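The quote came in an email at breakfast and I read it standing up, toast in hand, which was a mistake. I'd asked Putley for a price on a pair of small tabletop arms, and I'd more or less decided already what I wanted the answer to be. The number at the top was fine. Nice, even! Then I scrolled, and there was the number at the bottom, and the toast went back on the plate.

I run the equipment side of a small packing outfit. We put together craft and stationery sets – pens, jars, little sprays, the sort of thing you buy for a niece – and for years the answer to a busy month has been to borrow people from elsewhere in the building. Last December we ran out of people to borrow. So I went off to spend an afternoon at Girard, a workshop that lets you see arms doing your sort of job before you part with any money, and I came home with a notebook full of arrows and crossings-out.

What I'd gone to see was pens. Pens sound easy. They roll, they're slippery, and the see-through ones are a pain because a camera can look straight through them. If a gripper can pick up a clear pen and keep it upright, I'm interested in talking about money.
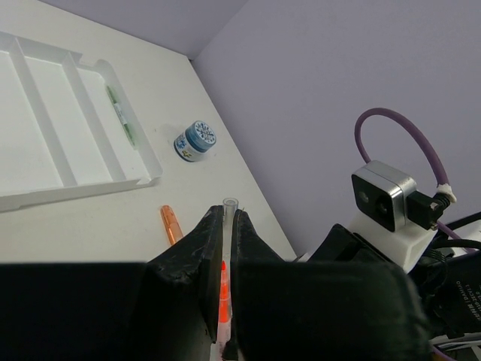 Should a small firm buy one arm or two to begin with?

One is enough if the job is picking something up and putting it down, but price the second arm at the same time, because anything that needs holding with one hand and working on with the other will want a pair.

I had that backwards when I started. I'd assumed the second arm was the luxury, the leather seats of the order form, and that I'd be terribly sensible and leave it off. Thérèse Cloutier, who showed me round, let me say all this and then asked me to take the cap off my own biro using one hand. You can do it, but you look daft, and you wouldn't want to do it all day.

So the arms went down as a pair, and I started a fresh page for everything else. And there is such a lot of everything else. Cameras, for a start. I had pictured one camera looking down at the table and had budgeted for exactly that. Girard likes a camera at each wrist as well, so the arm gets its own close view of whatever it's about to pinch. Every camera needs a cable, every cable has to bend with the arm without snagging, and cables wear out. I now have a line that just says "cables" and I've put more in it than I thought was decent.

Then there are the fingers. On a new arm in a brochure they're spotless. On an arm that's been doing some work they get scuffed and scratched like the toe of a school shoe, and it doesn't seem to bother anybody. But pads and fingertips do need replacing sooner or later, and I'd rather buy the spares in the same order than pay postage on them in a panic.

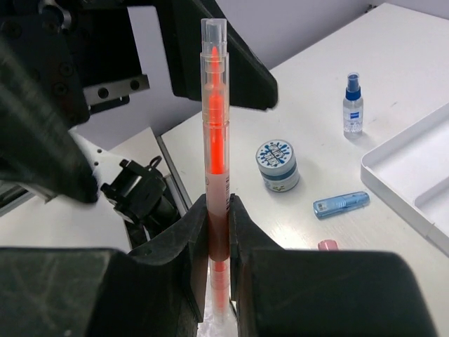
OKENT, December

I wrote most of this next bit on the train back, so forgive the gallop.

The line I'd missed altogether was the table. I know! I'd priced arms and cameras and a computer and not once thought about what any of it would stand on. You need something flat that doesn't wobble, a rail to fix the bases to, and plain walls around it if you can manage them, so the cameras aren't distracted by someone's coat going past. None of this is dear compared with the arms. It's just that it all turns up on different invoices, and each one has to be explained to Tanner Lachance, who signs them off and who has a long memory for the word "extra".

Trays, too. I used to think of a tray as something you had lying about. If you want pens to end up side by side in a row, though, you need one with proper compartments, and you need several of the same one, because sooner or later a tray gets sat on. Buy the spares together. The firm we get ours from changed its mould last year by a whisker and the old lids have never fitted since.

And bring your own bits to the demonstration! I can't say this loudly enough. A supplier's sample block is a lovely thing to pick up, all square sides and grippy paint. Your own stock is round and shiny and has a label that's coming off at one corner. Put a few jars and bottles on the table along with the pens, too, because your bench at home isn't going to be bare either.

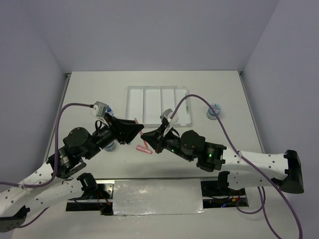

Words by the equipment desk, Arano Quarterly

Right, the money. I'm not going to print our figures, partly as they wouldn't help you and partly as Tanner would have my head. What I can share is how I split the page in the end.

The arms, grippers and cameras went in one box. Table, rail, walls and trays went in another. The third was for people's time, and this is the one I'd underline if I were you. Somebody has to show the arms the job, over and over, and that somebody is on wages. I'd put down 2 days. Thérèse read it upside down across the table and was very kind about it. It's now 20, spread over 5 weeks, and I've told the floor that whoever does it won't be available for anything else in the mornings.

I also added a box for things I haven't thought of. Tanner calls it the biscuit tin. It has already paid for a longer workbench lead and a second set of screws.
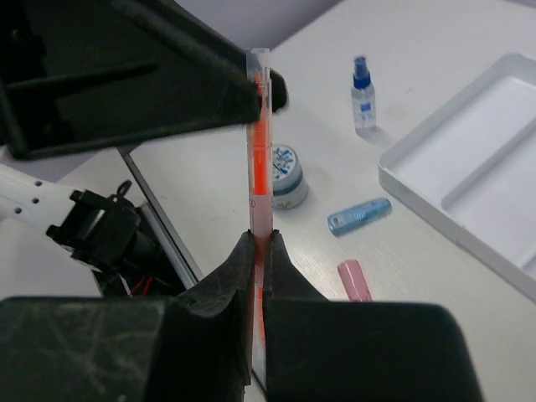 Putley, to be fair to them, redid the quote without grumbling once I'd sent over my new list. They split out the spares so I could see what each one cost, and they took off a training package that we'd have been paying for twice. The total is more than I first asked for and I feel a good deal better about it. If a supplier won't break the price down for you like that, I'd ask again, and then I'd ask someone else.

We still haven't settled whether to rent for a season first. Renting is tempting – you can send the things back – but you can't send back the time you've spent teaching them, and the table stays yours whatever happens. Tanner leans towards renting. I lean towards buying, and I've got until the end of the month to bring him round. The revised quote is on his desk with the cables line circled, and I've bought the good biscuits.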